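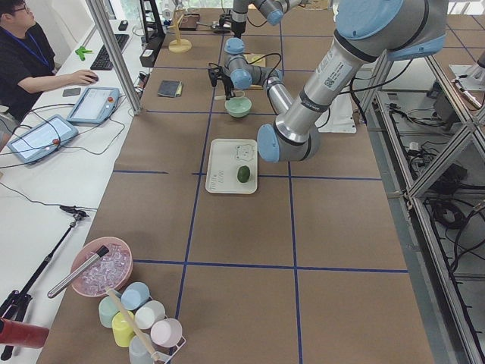 Two arms, one tray, one operator at the desk with both pendants near him. A thread on the rules for our shared cell.

1/ In September I became responsible for the good practice document of our two-arm cell at Drisbridge. The old version had 38 rules. The new one has nine. I will share the reasoning, and maybe it is useful to somebody who must write such a document also.

2/ Small warning first. These are house rules. They stand on top of the risk assessment and the standards that apply to your cell, and they do not replace any of it. If you have no risk assessment, please close this thread and begin there.

3/ Rule one: the pendants stay on the desk side, screen up, red button free. No cup, no notebook, no jacket on top. When I did my first walk with Vikas Kandpal, he asked me to close my eyes and put my hand on the stop. I needed two tries. We wrote the rule the same afternoon.

4/ Rule two: each stop is tested before the first motion of the shift, and the test is written in the log with initials. We test on each arm separately. Do not assume that stopping one arm will stop the other. In our cell this depends on the mode, and the mode can be changed by the person before you.

5/ Rule three: one named operator per run. The name goes on the log before the power goes on. If you leave the chair, even for one minute, you stop both arms and you write the time. Two people who are both "kind of watching" is the situation I am most afraid of.

6/ Rule four: the tape grid is part of the setup. We number the cells from the desk side, and the task sheet says which object starts in which cell. If a strip of tape lifts, you replace it at the next stop and you measure again from the table edge, never from the neighbor strip. Small errors grow when you measure from strip to strip.

7/ Rule five is about the food tasks, and it gave us the longest discussion. Mamta Semwal wanted no real food at all. Brijesh Uniyal said that plastic fruit teaches you very little about fruit. What we agreed: real food is allowed, it is listed on the task sheet, and after the session it goes in the bin. No eating from the cell, before or after. This includes the ice.

8/ Also from rule five: no metal blade in a gripper without a separate assessment. Plastic knives only, and the sheet must say in which direction the edge is moving.
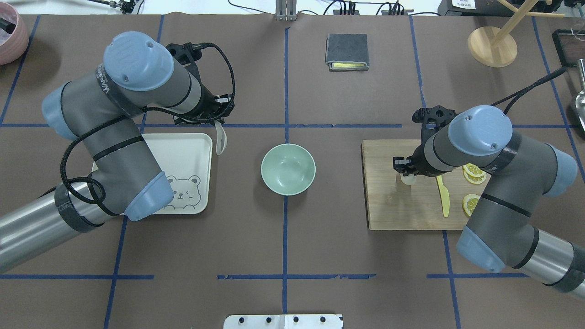

Who may reach onto the table between two runs?
Only the operator named on the log, and only after both arms are stopped and the stop is confirmed on both pendants.

9/ Rule six: cables. Every loop on an arm is checked at full reach, with slow speed, before a new task is accepted. Look at the elbow and the wrist. A loop which is fine over the middle of the table can be too short in the corner, or it can hang low enough to catch a cup.

10/ Rule seven: the two arms may share the middle of the table only when the task sheet says so. Otherwise each arm keeps to its own side. For shared tasks we run the first pass at reduced speed and the operator keeps one hand at the stop. It is boring. Please do it.

11/ Rule eight: liquids and ice stay in a bowl, away from the pendants and the connectors. If something is spilled, stop first and wipe after. I know the reflex is the opposite. Poonam Grewal made us practice this with a glass of water until it was not funny any more.

12/ Rule nine: write the near misses. Our form has four lines, and it takes less time than making tea. In the old system we received almost no reports, and I believe the reason was the form, which was two pages and needed a signature from Mitthorpe.

13/ What I removed: everything that was already in the manual, everything that repeated the risk assessment, and some sentences like "operators should be mindful." I don't know how to check if a person was mindful. I can check if there is a time in the log.

14/ One thing still open. Nathalie Van Beek thinks that the named operator should change after 400 minutes in one day, and I would like a shorter limit. If your lab has such a limit, please tell me the number and how you decided it. I am more interested in the second part.

15/ The full text fits on one page and hangs beside the cell. If you want a copy, send me a message. I ask only that you change the cell names before you print it, because last time a copy arrived at another lab with our table numbers still inside.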